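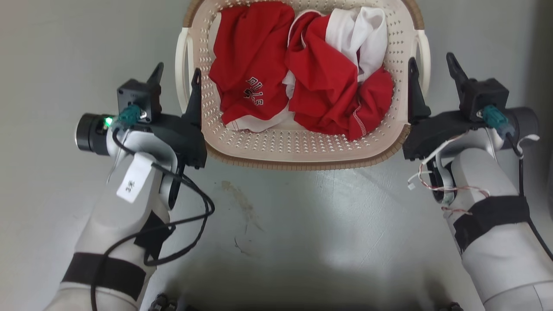
Hello from my kitchen table, where I've been writing to you for the last few weeks and where I finally finished the book I kept promising to tell you about! It's called "The Stillarstead Letters," by Sarahí Varela, published by Sawatzky, and if you've ever wondered how a small congregation argues with its own state senator and still prays for him on Sunday, I think you'll want it.

Varela spent six years as clerk of a Mennonite church in a farm town she calls Menberg (she changed the name, and I have my guesses). When a bill came up that would have ended overnight shelter in church buildings, she started writing to the capitol. One letter became 43, and those letters are the heart of the book, printed in order with the replies she got. Some of the replies are kind. A few are the same form letter with a new date on it, which made me laugh and then made me a bit mad.

What I liked best is that she lets people disagree with her. There's a long chapter with Wiroj Chaiyaporn, a deacon who thought the church had no business writing to lawmakers at all, and he gets a fair hearing - fairer than I would have given him, I'm afraid. I went in sure I was on her side and came out less sure, and I've been chewing on Romans 13 ever since.

My one complaint is the middle, where she walks through the committee votes one after another. I skimmed nearly 30 pages there and didn't feel guilty. Skip ahead to the town meeting if you get stuck.

Our reading group will take it up by phone starting in September, and Hustside Books will mail copies to anyone who calls the shop and mentions the newsletter. Read through the ninth letter before our first call, please, and write down one spot where you wanted to argue back. If you've already read it, send me a note - I'd love to hear what you made of the last letter, the one she never mailed.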